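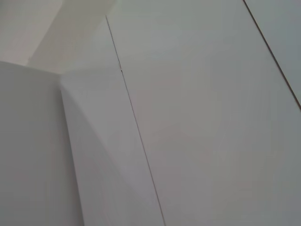 The white panels and the gap between them, with the nick toward the upper end.

From: Palamarchuk
To: Candaver building list
Date: 2025-04-23
Subject: Re: white panels, gaps, and whether to fill them

Replying under the quoted part, as the list rules ask, even though it means everyone has to scroll past the question to get to the complaint.

> We are in unit 22 and have the same white panels as the rest of the
> building, the ones that came with the Lultov refit. Two of ours have
> a thin dark line where they meet and it bothers me every time I walk
> by. My plan is to run a bead of white caulk down the whole thing this
> weekend and be done with it. Has anyone tried this? Also, is there a
> touch-up paint that matches? The can under my sink just says "white,"
> which I'm told is a color.

Please put the caulk gun down for a minute. I have lived with these panels for four years and have done nearly every wrong thing to them, caulk included.

The line you're looking at is a gap, and the gap is supposed to be there. The boards move a little between winter and July. If you fill the joint when it's open, the panels have nowhere to go in the summer and they push. Mine pushed. I had a ridge of caulk standing up out of the joint like toothpaste, and it picked up every speck of dust in the apartment. Getting it out again took two evenings with a plastic scraper and a vocabulary I don't normally use at home.

My picture at the top has one of the joints. The line itself is fine and grayish brown and goes straight, apart from one spot where there's a tiny dark notch. I would love to blame the installers for that notch. I was, however, the person holding the scraper. The other line, over on the right, is darker and browner than the first one, and I've never settled whether I'm looking at the edge of a board or just another gap. If anyone on the list has had one of these panels off and can say, I'd like to know before I go near it with anything.

What I'd do in your place, in this order:

Vacuum the gap with the crevice tool. A surprising amount of what reads as "dark line" from across the room is lint.

Wipe along both edges with a barely damp cloth and then dry them. Don't spray anything into the joint. The face of these panels will put up with a lot, the edges won't.

Leave it alone for a week and see if you still hate it.

If you do still hate it, Drevness sells a soft push-in strip that sits down in the joint and squashes when the panels move. The one I bought is number 2761, in the pale gray. Get the gray. I know the panels are white, but a white strip in a shadowed gap looks like somebody left dental floss in the wall. And it pulls out again, a feature I have come to value in a product.

As for the paint, I have bad news. I have tried to match these panels and I no longer believe they are a color. Going by my own picture, the big one is cooler and grayer toward the top and nearly pinkish gray lower down, and the strip to the left of the joint goes from bright white to soft gray on its way down. All of that is the light, as far as I know, but your touch-up spot has to pick one of those whites and stick with it all day. Mine matches very nicely at breakfast.

For small chips I've given up on paint and gone to the white wax stick from the same Drevness page. Warm it in your hand, rub it in, wipe off the extra with a dry cloth. It doesn't disappear, but it stops catching the light, and you have to know where it is to be annoyed by it. (I know where all of them are.) I haven't waxed the notch in the picture yet, because I wanted to ask here first if wax so close to a joint gets dragged along the edge when the boards shift. Does it?

One more thing for 22. If your gap is visibly wider at one end than the other, that's a different problem and the strip won't help. Measure it at both ends before you order anything, and post the numbers. I have most of a pack of strip left over and you can have some to try. I also have most of a tube of white caulk, if anybody has a bathtub.

Palamarchuk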